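Mallora Toy Sorting Set
README for release 12

Last revised: 09/09/2024
Maintained by: Nasell

1. What the set covers

The Mallora set records the contents and handling of toy bins during tidying at a table. It consists of item lists, photographs, a category sheet and a short set of written rules for deciding where a toy belongs. The release holds 122 bin records, of which 117 are complete. The remaining five lack a closing item list and are kept in a separate folder named partial.

The subject is small, loose toys: balls of various finishes, pretend food, vehicles, blocks, figures, soft toys and bagged assortments. Board games, jigsaws and books are outside the scope and were removed from the bins before listing.

2. Files

records.csv -- one row per bin record
items.csv -- one row per toy, linked to a record by bin_id
categories.txt -- the category sheet, in the order in which the rules are applied
photos/ -- one folder per bin record
partial/ -- records without a closing list
changes.txt -- edits between releases

All text files are UTF-8 with Unix line endings. The comma is the only separator used. Fields that contain a comma are wrapped in double quotes. Empty fields are left empty and should not be read as zero.

3. Fields in items.csv

bin_id: identifier of the bin record.
item_no: position in the list. Lists follow the order in which the items were written down, and the number has no other meaning.
category: one term from categories.txt.
colour_main: the colour that covers most of the item.
colour_second: a second colour, where there is one. Left empty for plain items.
surface: smooth, spiky, fuzzy, woven, printed or other.
container: filled in only when the item is held inside another item, such as a bag.
covered: yes, part or no, according to whether something lies over the item at the time of the opening photograph.
note: free text of up to 20 words.

The covered field was added in release 11. Older records were filled in from the photographs and the values are less dependable than those entered at the table. Filter on the field source_covered if the difference matters.

4. Arrangement at the table

Each record starts with a full bin on a table. Destination boxes are placed near it, either side by side or stacked. A stacked pair takes up less of the table but only the top box can be filled through its opening, so the lower one has to be brought out first. The arrangement in records.csv is given as side, stack or none.

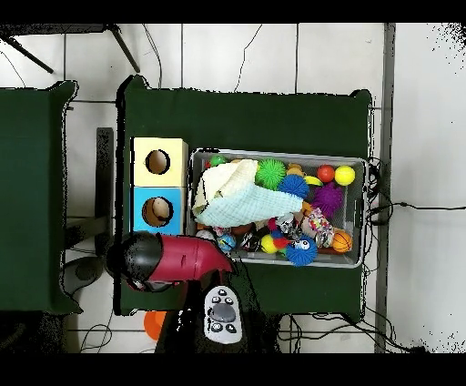

Balls are the largest category in the set and the one that produced most of the disagreements between listers. The rule is that shape comes first and surface second. A spiky ball, a fuzzy ball and a ball with a printed pattern are all entered as ball, and the difference is carried by the surface field. The green, blue and purple spiky balls in the grey bin are three rows with the same category and surface and a different main colour. The blue fuzzy one with googly eyes is also a ball, with the eyes given in the note. It was argued at Grindden that eyes make a toy a figure. That reading was dropped in release 10, and a figure now needs a body or limbs as well as a face. The orange ball with the basketball pattern is entered as printed, and its pattern goes in the note field. There is no separate category for sports balls.

5. Other category rules

Pretend food is decided by what the toy represents. A banana-shaped toy is food whatever it is made of. If the item represents nothing that can be recognised, use other and describe it in the note.

A bag of small toys is one row with category bag. Its contents are listed as further rows only if the bag was opened and emptied during the record. Those rows carry the item_no of the bag in the container field. Sealed and unopened bags have no content rows, even where single pieces can be made out through the side.

Cloths are listed although they are not toys. They affect what can be reached and seen, and leaving them out made the covered field hard to follow. Use category cloth and surface woven or other. A cloth with two colours takes both colour fields, with the larger area first. Folded and crumpled cloths are not told apart.

Remote controls, pens, cups and similar objects on the table are not listed unless they are inside the bin. An item on the floor is listed only if it was taken from the bin during the record -- the opening photograph is not enough to settle this.

Globes and maps caused some trouble. A small globe with no stand is a ball, surface printed. A globe on a stand is other. Where the lister was unsure whether a pattern showed a map, the word uncertain appears at the start of the note.

6. Colour terms

Twelve terms were considered and the final list was kept shorter: red, orange, yellow, green, blue, purple, pink, brown, black, white, grey. Cream and tan are not terms. Cream is entered as white and tan as brown, with the original word in the note if the lister wrote it down. Pale and dark shades are not separated.

7. Known faults

Items at the bottom of deep bins are under-listed in the opening lists. The closing list should be preferred for any work on full contents.

The spelling of notes has not been corrected. Both grey and gray occur in that field.

Records prepared at the Xie site use side for every arrangement up to release 9, including some which should read stack. These have been flagged in records.csv but not altered.

Duplicate rows are possible where two balls of the same colour and surface were in one bin. They are separate items and should not be merged.

8. Changes in this release

Added the rule on unopened bags.
Moved cloth from other to its own category.
Removed the field size_class, which had been filled in by eye and could not be checked.
Corrected bin_id values in partial/.

9. Reporting errors

Send the bin_id, the item_no and the proposed value. Reports on category rules should name the rule by section number. Corrections are held for the next release and are not applied to files already issued.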